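Kapitel 4
Greifen in der Wohnung: ein Nachmittag der offenen Tür

Lernziele
Nach diesem Kapitel können Sie erklären, warum weiche Gegenstände für Greifer schwieriger sind als starre, die Sicht der Handkamera von der Sicht der Kopfkamera unterscheiden und eine Vorführung so protokollieren, dass andere damit weiterarbeiten können.

4.1 Hingehen und zuschauen

Wer Robotik nur aus Datenblättern kennt, hat das Schönste noch vor sich! Im März öffnete die Lehrwohnung Plemuten ihre Tür, und unser Kurs durfte als erste Gruppe hinein. Vorgeführt wurde eine Aufgabe, die sich geradezu lächerlich einfach anhört: ein Stück Stoff vom Boden aufnehmen. Sie beschäftigt uns das ganze Kapitel hindurch, und am Ende werden Sie Ihre eigenen Socken mit anderen Augen sehen.

Ein Würfel bleibt ein Würfel, egal von welcher Seite man ihn anfasst. Ein Tuch dagegen hat keine feste Form. Es wirft Falten, es liegt flach oder türmt sich auf, und jede Berührung verändert es. Der Greifer muss also eine Stelle finden, an der sich genug Material zwischen die Finger bringen lässt, und er muss dabei dem Boden sehr nahe kommen, ohne darauf zu drücken.

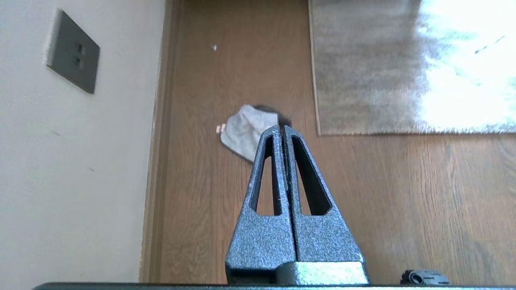

Abb. 4.1: Blick der Handkamera auf die Greiferfinger und ein zerknülltes Tuch auf dem Holzboden.

Die Handkamera sitzt dicht am Geschehen und wandert mit jeder Bewegung mit. Für die letzten Zentimeter ist das großartig, für den Überblick weniger. Ein Teil des Gegenstands verschwindet immer wieder hinter den Fingern, und zwar ausgerechnet dann, wenn man ihn am dringendsten sehen möchte. Aivar Adomaitis, der uns durch den Nachmittag führte, ließ uns deshalb zuerst nur mit dieser einen Ansicht raten, wohin der Arm als Nächstes fahren sollte. Wir lagen ziemlich oft daneben (und hatten einen Riesenspaß).

4.2 Licht, Schatten und Teppichkanten

Eine Wohnung ist kein Prüfstand. Sonnenlicht fällt schräg herein, Möbel und Menschen werfen Schatten, und der Arm selbst verdunkelt mitunter genau die Stelle, die er untersuchen soll. Für uns ist ein Teppich, der halb im Schatten liegt, selbstverständlich ein einziger Teppich. Ein Bildverarbeitungsprogramm, das vor allem auf Helligkeit achtet, zieht womöglich mitten hindurch eine Grenze. 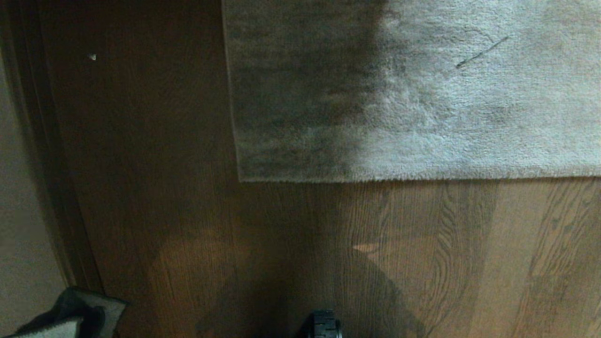 Pacita Castillo fragte an dieser Stelle, ob man nicht einfach die Vorhänge zuziehen könne, dann wäre doch wenigstens das Licht immer gleich. Eine berechtigte Frage, über die wir lange diskutiert haben! Gleichmäßiges Licht macht eine Messung vergleichbar. Wer aber ausschließlich so übt, weiß hinterher wenig darüber, wie sich das System an einem sonnigen Vormittag verhält. Man braucht beides und schreibt jedes Mal dazu, unter welchen Bedingungen gearbeitet wurde.

Merke: Zum Protokoll gehören Uhrzeit, Lichtverhältnisse, Bodenbelag und der Ausgangszustand des Gegenstands.

4.3 Der Arm von oben gesehen

Erst die Kopfkamera zeigt, wie Arm, Handgelenk und Greifer zueinander stehen. Achten Sie auch auf die Kabel. In schematischen Zeichnungen fehlen sie fast immer, im Betrieb brauchen sie Platz und dürfen bei keiner Drehung unter Zug geraten.

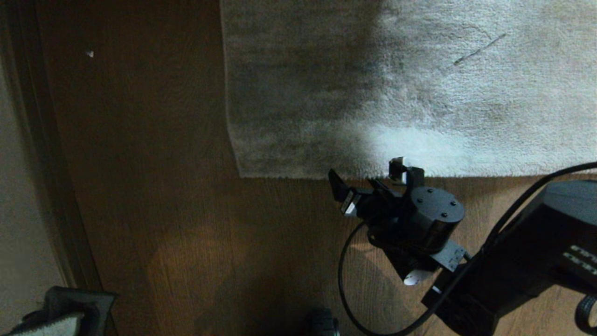
Fachbereich Automatisierungstechnik · Arbeitsgruppe Galness

Für die Auswertung unterscheiden wir drei Phasen: Annähern, Schließen, Anheben. Jede kann für sich misslingen, und jede hinterlässt andere Spuren in den Daten. In der Übungsreihe Paken, die dieses Buch begleitet, finden Sie rund 100 Durchgänge mit einem Baumwolltuch. Bei 80 davon wurde das Tuch angehoben, bei den übrigen nicht. Schauen Sie sich gerade diese übrigen an, sie sind der spannendere Teil! Durchgang 46 ist unser Liebling: Die Finger schließen an der richtigen Stelle, aber einen Hauch zu hoch.

Auch der Raum rundherum zählt. Zwischen Sofa, Hocker und Tisch bleibt nur ein begrenzter Weg, und ein Arm, der am Boden arbeitet, muss anschließend irgendwohin ausweichen können. Skizzieren Sie deshalb vor jeder Übung den Grundriss und tragen Sie ein, was auf dem Boden steht oder liegt.
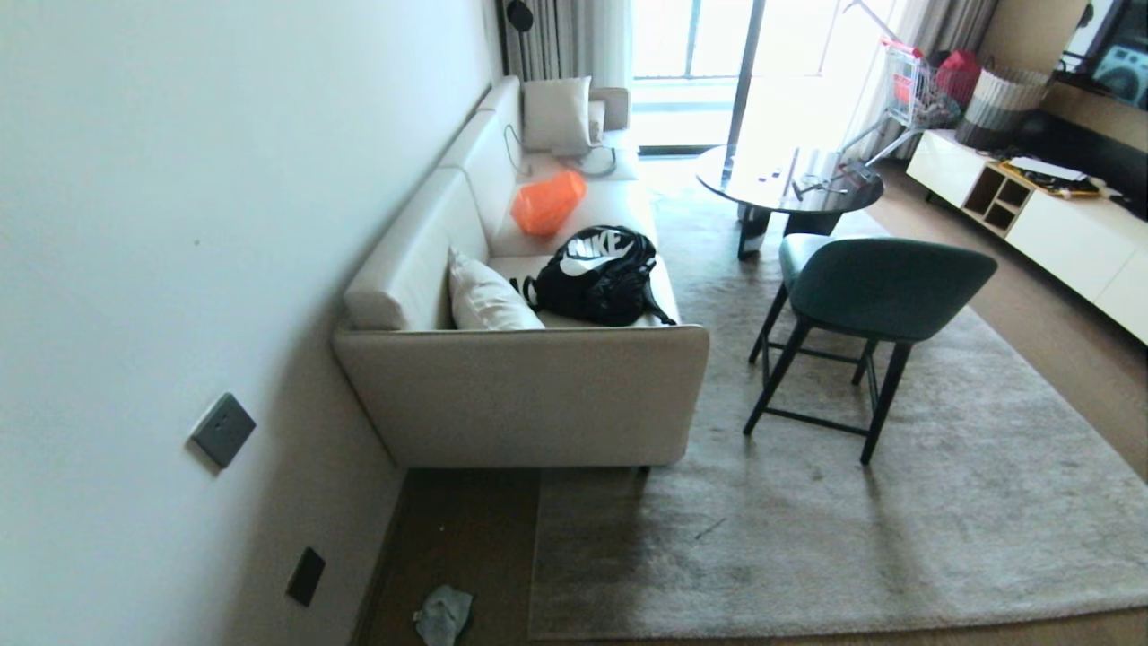 4.4 Aufgaben zum Einstieg

1. Legen Sie ein Geschirrtuch zerknüllt auf den Boden und heben Sie es mit einer Küchenzange auf, während Sie ein Auge geschlossen halten. Notieren Sie, welche Stelle Sie wählen.

2. Wiederholen Sie den Versuch auf einem Teppich. Beschreiben Sie, was sich beim Schließen der Zange ändert.

3. Zeichnen Sie den Grundriss eines Zimmers und markieren Sie alle Stellen, die ein Arm vom Türrahmen aus nur schwer erreicht.

4. Berechnen Sie für die Reihe Paken den Anteil der Durchgänge, in denen das Tuch angehoben wurde. Vergleichen Sie ihn mit Ihrem eigenen Ergebnis aus Aufgabe 1.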